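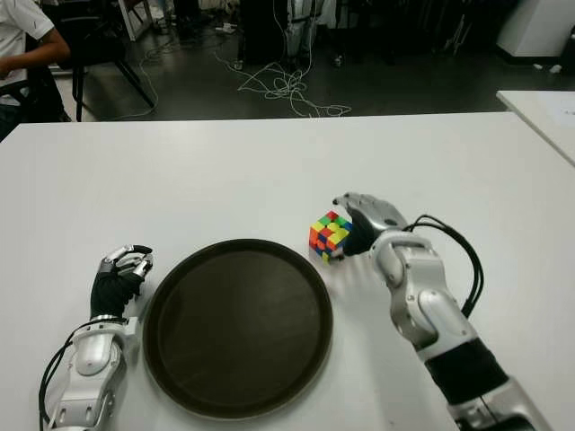

The right hand at the cube, with the serving tray in front. Test bench at Narnstead.

A hand is a bad gripper, and I would still buy the hand

By Ľubica Šindelář

For most of my working life I argued against robot hands with fingers. I came to this field from packaging, where a gripper has two jaws or a suction cup, and where you are asked only how many picks it makes before it drops one. When my colleague Consuelo Rivadeneyra wanted hands on both arms of our bench, I wrote her a long message with all the usual objections. There are too many joints, too many cables and too many small parts that wear.

I keep most of these objections. In August we finished a comparison of 2315 grasps, divided between the hands and a plain parallel gripper from Baudry. The parallel gripper was faster and it dropped fewer objects. If your work is to move boxes from one belt to another, please stop reading and buy the jaws.

But I think we measure the wrong thing. A pick is counted as good when the object leaves the table and does not fall. What happens next is left out of the table of results, and for me this is the larger part of the work. The cube is a good teacher in this. Two jaws close on opposite faces and hold it very well, and then you can do almost nothing with it. The jaws cover the faces you want to reach, and to change the grip you must put the cube down and start again. With the Baudry gripper we recorded 212 such restarts.

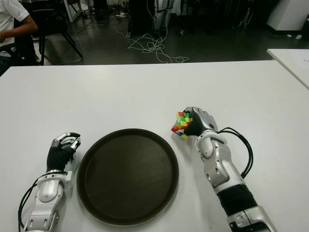

With fingers there is at least a choice. The hand can take the cube from the side and leave the top free for the other hand. It can also come in badly, a little too low or too much turned, and the fingers will often settle around the corners anyway. A careful engineer does not like the word "settle", and Consuelo tells me I should write "passive compliance". I prefer my word. I have watched it too many hours to call it something else.

The price of this is real. Our controller is the Brakavent, and it took us 9 weeks to tune the finger closing so that the thumb did not arrive first and push the cube away. The cables at the wrist are still in a place where I do not want them. Every long reach across the body makes me nervous, and I would ask any maker of such arms to bring the cables inside before they add one more joint.

I also do not believe that the hand must look like ours. A colleague at Clivthorpe defends three fingers with great passion, and maybe he is right for objects of this size. My quarrel is with the purchase form, where there is one line for payload, one for cycle time and no line for what the gripper can do after it has closed. I would like that line to be added. Until then I will keep writing it by hand in the margin, and the buyers will keep sending the form back to me.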